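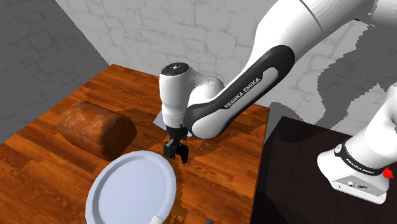

Call for Participants: Open Day on Kitchen and Workshop Robots

Pesteo is looking for people who want to take part in our open day on Sunday, May 5, 2019, in our building in Worton. You do not need to know anything about robots. We prefer it, in fact, if at least half of the group has never worked with one.

What is the open day?

During one day we show the public how a robot arm is taught to do small jobs on a table: to take a thing, to put it on a plate, to give back a tool to its place. Most of the teaching is done in simulation, so you will see it on a screen. We will repeat each job many times, with small changes, and we will ask you what you think the robot should do. Visitors may come and go as they like. The participants are a different group. They stay the full day and they work with us, and it is for this group that we write this call.

What will you do?

You will sit at a station together with one member of our team. First you get a short lesson on how to move the simulated arm with a hand controller. After this you try some table jobs yourself. The jobs are easy to explain but they need patience. It is normal that things fall down or that the fingers close beside the object. Please do not worry for this, the failed tries are also useful for us and we keep them. 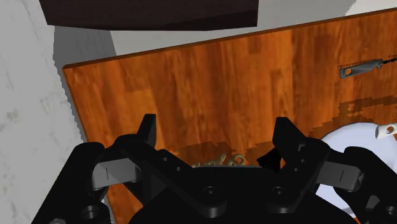

Small and thin objects are the most difficult for the beginners. We made the jobs in two levels for this reason, and you can stay on the first level the whole day if you like it more. In the afternoon you will also explain your station to visitors for one hour. You may do this in your own words. If a visitor asks something you can not answer, your team member will help.

Who can apply?

We have 18 places. You can apply if you are 18 or older, if you can sit at a screen for longer periods, and if you can follow instructions in English. Glasses are no problem. If you use only one hand, please write this to us, we have a controller which works well with one hand. Cooks, mechanics, teachers, retired people and students are all very welcome. Employees of Pesteo and their families can not apply.

What do we offer?

You receive lunch, drinks and 2 breaks of thirty minutes. We pay your bus or train ticket inside the region when you bring the receipt. There is no salary for the day, and I want to say this clearly so that there is no misunderstanding later. Every participant can also visit our partner company Nurnix for free on a weekday in the next month, where they have a real workshop line. The date will be agreed with the group.

What happens with your data?

We record the movements of the controller and the simulated arm. We do not record your face or your voice. Your name is kept in a separate list and we delete it when the travel costs are paid. If you want to stop during the day, you can stop, and you can also ask us to remove your recordings.

How to apply

Write a short e-mail to the open day team with the address from our contact page. Tell us your age, what you do in your daily life and if you have used a game controller before (yes or no is enough). A CV is not necessary. Applications are open until the end of April. Last time we received 338 applications, so please understand that we can not answer each one in detail. You will get a yes or a no from us in any case.

The entrance is in the Demirtaş wing, room 13, on the ground floor. There is a ramp on the parking side. Participants come at nine in the morning, and the doors open for visitors at eleven. Please bring your confirmation e-mail, printed or on your phone.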